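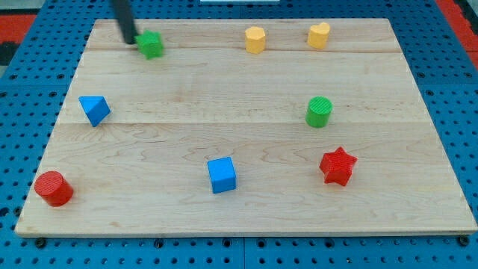
*The board, the blue pegboard table, and part of the shape collection.*

**Ridges on printed blocks, and is my maple board doomed?**

I printed a set of little shape blocks for my nephew (star, heart, triangle, you know the curriculum) and every one of them has fine vertical ridges down the sides. They feel like corduroy. My sister says this is "texture." My sister is being kind.

Second problem. The blocks live on a maple board that sits on a blue pegboard table, and I'd like to know whether to oil the board before he starts grinding a green star into it. It has had nothing on it since April. It also has two long seams that I stare at more than is healthy.

Do I sand the blocks, oil the board, or give him a cardboard box like a normal uncle?

Flynn Tawhiri, Pruvside

---

**Donnelly**

Sand them. Wet sandpaper, start coarse, go finer, quit when you're bored. It took me 15 minutes a block and I had 13 blocks, so do the math before you commit. You'll lose the crisp points on the star if you get enthusiastic. The heart is worse, you can't get into the notch without folding the paper over something thin. I used a butter knife. The butter knife is no longer invited to dinner.

Kids like the ridges, by the way. Mine ran a fingernail down them for most of a winter. I did not like the ridges.

---

**stato_70**

Board first. Food-safe mineral oil, 2 thin coats, wipe off the extra, leave it overnight between them. Maple with a wavy grain looks great afterward and you will show it to people who didn't ask. Seams are fine as long as a fingernail doesn't catch. If one opens up, that's glue and clamps, and oil won't help, so check before you oil.

On the blocks I disagree with Donnelly, leave them alone. More important is how small they are. If your nephew still eats things, print them bigger and put these ones on a high shelf.

---

**dokana**

cardboard box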